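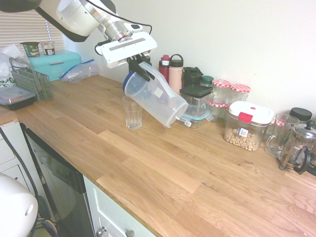

Shared kitchen: bottles and containers

The counter along the back wall is filling up again with water bottles, a tumbler and lidded glass containers. Please take yours home by 24 July 2026. Anything left after that goes to the Kistetti swap shelf, where most items are priced at 50 cents.

The clear pitcher with the dark blue lid stays in the kitchen for everyone. Refill it after use – it belongs in the fridge overnight. Bread goes in the turquoise bread box, and the gray cutlery caddy should be kept near the left end of the counter.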